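# Notebook – migration desk, September

Sunday, late morning. Coffee machine is fixed, so I'm in a good mood and this will probably run long.

The household survey for Horkville is finally all in one table! 2,164 usable records after cleaning. We aimed at 2,000, so I'm delighted. I had been bracing for a shortfall right up to the last upload, and then the Rurmont road batch landed and pushed us over.

The question, for anyone reading this cold: how many people living in Horkville are registered somewhere else, and how long have they been here? The town register counts people where their papers say they live. The bus company, the clinics and the schools meet them where they actually sleep. I've wanted to see those two pictures side by side for years.

## Cleaning, pass one

Threw out 227 records. Most were duplicates from the tablet syncing twice, and they were easy to catch because the start times matched to the second. A smaller pile had no answer to Q2 (place of registration), and without Q2 a record is no use for this. I kept the ones with a missing age. Lachlan Farquharson wants those dropped too, and we went back and forth on it over lunch. For now they stay in, flagged `age_na`, and he can run his version with one line changed.

Place names were a mess, a fun mess. Purves alone was spelled in more ways than I'd have thought possible, and one interviewer wrote "Purvis side" for everybody from east of the river. I left the raw column alone and built a clean one next to it. Please, please don't edit the raw column.

## What I'm seeing so far

Very early, no weights applied, don't quote any of this outside the room.

- People registered in Gravach are the biggest group of newcomers by a long way. I expected Purves.
- The Gravach people are older than I thought they'd be. Lots in their forties, plenty with kids in school here.
- Seasonal workers show up much less than in the last round. Could be real. Could also be that we knocked on doors in the evening, when the packing sheds were running a late shift. Need to check the shift calendar.
- Almost everyone who answered Q9 sends money home, but Q9 has a lot of blanks. I think the wording put people off. "Do you support a household elsewhere" sounds like a tax form.

The length-of-stay question is the one that has me excited. Last time we asked "how long have you lived in Horkville" and got answers that jumped all over the place, because people who go home for harvest and come back didn't know which arrival to count. This time we asked for first arrival and latest arrival separately, and wow, the gap between them is where all the interesting stuff is. There's a whole set of people who first came as teenagers, left, came back for a job, left, and came back again with a family. The old form would have called them recent arrivals. They know the town better than I do!

## Weights

Started on these after lunch. The plan is to weight by district and age band against the school and clinic totals, and leave the register out of it, seeing that the register is the thing we're testing. Lachlan pointed out that clinic totals lean toward families with small children. He's right, and I don't have a fix yet. Two ideas:

1. Use the clinic totals only for under-fives and their parents, schools for the rest of the families, and take single adults from the rental lists.
2. Run it both ways and report the range.

I lean toward the second. It's plainer, and people at the town hall can follow it without us in the room. The rental lists are also patchy on the Rurmont side, where half the rooms are let by word of mouth.

Side note on the map: the district boundaries in our base file are the old ones. The strip between the rail line and the river moved from Purves to Horkville and our file doesn't know it. I fixed it by hand in a copy, `districts_new`. Anyone making charts, use that copy. I've already made one chart with the wrong file and it looked lovely and meant nothing.
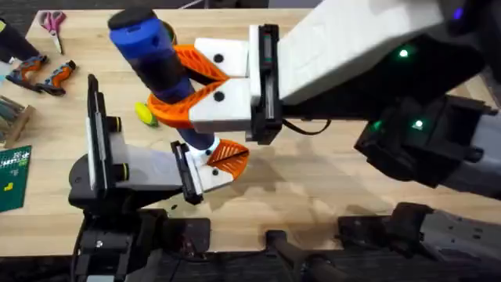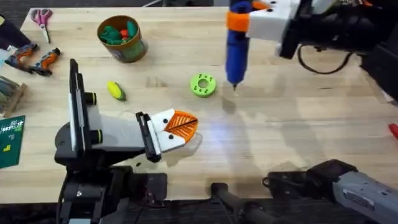

Back to the open-ended answers, which I saved for the end of the day as a treat. Q14 asks what would make it easier to stay. I thought it would be all rent, and rent is certainly in there, but the thing that keeps coming up is school transfer papers. You need a form from the school you left, stamped, in person. For a Gravach family that's a day of travel and a day of lost pay for one stamp. One mother wrote three full lines about it in tiny handwriting, and our typist kept every word, bless her.

I'd love to code Q14 properly with two readers, working separately, then compare. Lachlan has agreed to be the second reader if I write the code list first. Draft list: rent, papers, school, shift hours, transport, family, other. "Papers" and "school" are going to overlap badly, so maybe let one answer carry two codes.

To do:

- check the packing shed shift calendar before saying a word about seasonal workers
- ask the typist whether the blank Q9s were blank on paper too
- rerun the length-of-stay table with `districts_new`
- code list for Q14 to Lachlan
- back up the clean table (the raw one is already on both drives)

I'm starting tomorrow with the length-of-stay table, before I open my mail. I want to see whether the back-and-forth pattern holds for Purves as well, or whether it's mostly a Gravach thing.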